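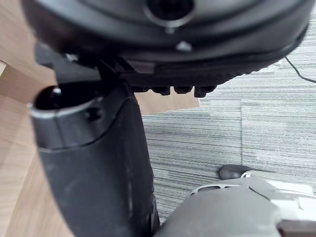 The Ashby flood, one shoebox at a time

I've spent most of February reading other people's mail, and I love it! The letters belong to the town archive in Ashby (3,012 of them, nearly all written in the months after the river came through the mill quarter), and Nuria Teshome let me loose on the first 41.

My favorite is from a baker named Clem Halliday, who lost his ovens and wrote to his sister mostly about a missing hat.

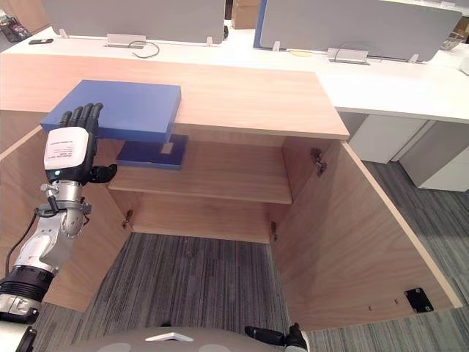 He signs off by asking her to send socks, and then there's a second page, all about the hat again. Nuria thinks he was rattled and couldn't write about the shop yet. I think he just really liked that hat.

The water stood in Mill Lane for 3 days, and 79 families moved up the hill to the schoolhouse. Clem's was one of them. I'm still looking for his sister's reply.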